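FOR IMMEDIATE RELEASE

Plastudico Publishes Results of Gripper Pad Comparison on Household Objects

Kuvport test bench logs 3,231 grasp attempts across two pad textures and two wrist camera settings

FURNIVAL, 7/25/22 – Plastudico, a maker of molded end-of-arm parts, today released the results of a side-by-side test of two finger pads for its Kuvport parallel gripper. The test compared a ribbed pad, which has shipped with the gripper until now, with a crosshatched pad of the same outer dimensions. Both were run on the same arm, with the same controller and the same closing speed.

The bench made 3,231 grasp attempts in total. Of these, 1,207 were made on smooth, rounded objects such as vases, bottles and bowls, the group in which earlier customer reports had shown the most slipping. The remaining attempts used boxes, folded cloth, hand tools and food packaging. The full object set held 24 items.

An attempt was scored as a success if the object was lifted clear of the table, held for eight seconds and set down upright. Attempts in which the object turned in the grip by more than a set angle were logged apart, even where the lift was completed. On rounded objects the crosshatched pad turned less often than the ribbed pad at every closing force tested. On boxes and hand tools the two pads performed alike. On folded cloth the ribbed pad held a small lead at low force, and Plastudico will keep it in the catalog for that use.

The wrist camera was tested at two exposure settings. The shorter exposure gave sharper edges on distant objects during the approach but more noise in shadow. The longer exposure gave cleaner images at rest and visible motion blur when the arm moved quickly. Since the fingers travel with the camera, they stay comparatively sharp at either setting, and the controller can read pad position from the image throughout a move. The published settings file uses the shorter exposure for approach and switches to the longer one once the wrist stops.

Pads were cleaned between runs on a fixed schedule. Lint on the pad face was recorded as a separate field in the log, as it was found to lower grip on glazed surfaces before any wear could be measured.

The logs, the object list and the pad drawings are available on request from the Plastudico applications desk. The crosshatched pad becomes the standard part on new Kuvport grippers in September. Existing units can be refitted with a hex key; no change to the controller software is needed. Ribbed pads remain available under the current part number.

Vellotness, which ran the test bench under contract, will repeat the rounded-object series with heavier items and a second arm. Those results will be published separately.
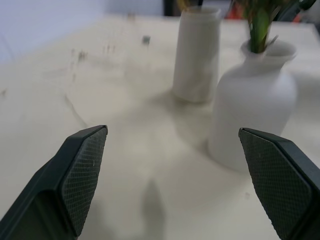 Sun-ja Seok said the turn-in-grip figures were the useful part of the report, and asked that the next series list them by object weight – a lift that ends with the bottle facing the wrong way still has to be done over.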